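14 shares | 3 comments

Can a Robot Put the Mugs Away Yet? Prerkgate Publishes Its First Kitchen Results

For immediate release, May

Prerkgate, the home robotics workshop behind the Brarkix two-fingered arm, has put out the first results from its kitchen chores program, and the short answer to the question everybody asks us is: sometimes, and more often than we expected a year ago!

The program set out to learn whether a robot arm can handle the small, dull jobs that fill up an evening at home. We left the vacuuming and the lawn mowing to others. We wanted the stuff that happens on a countertop, where things are breakable, where no two cups have the same handle, and where a person does the work without looking while talking to somebody else in the next room.

The first job we picked was mugs and coasters. The arm has to take a mug from a tray, turn it the right way up, and set it down on a coaster. We ran it 200 times. The mug ended up standing on a coaster in 182 of those runs, with no one stepping in to help. In the rest, the arm either let go too early, lost its hold while turning the mug, or set it down half on and half off the coaster. Two mugs were broken over the whole program. Both were handle breaks, and both happened in the early weeks, before we changed how the arm slows down on the way to the counter.

"I have watched this thing pick up a mug more times than I have picked one up myself this year, and I still lean forward every time," said Teemu Hirvonen, who leads the kitchen program at Prerkgate. "A mug lying on its side is a rotten little problem. The handle can be anywhere, the glaze is slick, and if you grab the rim wrong the whole thing spins on you. When it goes well it looks like nothing at all, and that's what makes me so happy about it."

Mugs turned out to be a much better teacher than we had guessed. A tall mug and a short one want different grips. Thick glaze slides where a rough finish holds. The coasters gave us trouble too, especially the soft ones, which can shift or fold when the base of a mug comes down at an angle. A woven coaster has enough texture to be found easily from above, while a see-through one can confuse the arm badly on a patterned counter. Marble, with all its veins and reflections, was the surface we worried about most (and we were right to worry, the early runs on it were a mess).

Speed is still the weak point. A person clears a tray of four mugs in the time it takes the arm to settle on its first grip. We don't think anyone should buy a robot for this job today, and Prerkgate isn't selling one. The arm also needs the mugs to be empty. Pouring out leftover coffee is a separate job, and we have only begun on it.

Still, the direction is very encouraging. The arm now handles mugs it has never met before nearly as well as the ones it practiced on, and it has started to recover from small slips, which it couldn't do at all at the beginning. If a mug rocks on the way down, the arm waits, adjusts and tries again.

"People ask me when it will do the whole kitchen, and I tell them I'd love to know," Hirvonen said. "But I can tell you it's learning to be gentle, and I had thought that would be the last thing to come."

The next stage, called Vallitz, adds bowls, spoons and a dish rack. It will also move part of the work out of the kitchen and onto the shop floor, where the Yokoyama packing line has offered us a bench for sorting small parts into trays. The two jobs have more in common than they sound. Both ask for a careful grip on something that never sits in quite the same spot twice.

Prerkgate plans to share the Vallitz results in the same way as these, failed runs included. Schools and repair shops that would like to see the arm at work can write to the press desk and ask for a visit. Bring a mug if you like. We are always short of strange ones.

Comments (3)

mugshelf_dana
Does it cope with the giant soup mugs? My husband can't even carry those two at a time.

R. Oakes
Glad to see the misses counted as well as the hits. Would like to know how long one run takes on average.

pennyfromthe3rdfloor
Call me when it does the dish rack!! That is the one I hate

Press contact: Prerkgate press desk | Copyright Prerkgate | Back to top
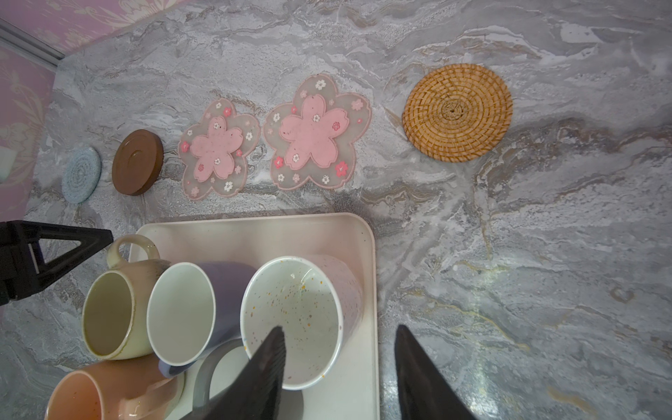

Mugs on and around a white tray, with coasters lined up behind them on the marble counter. Photo: Prerkgate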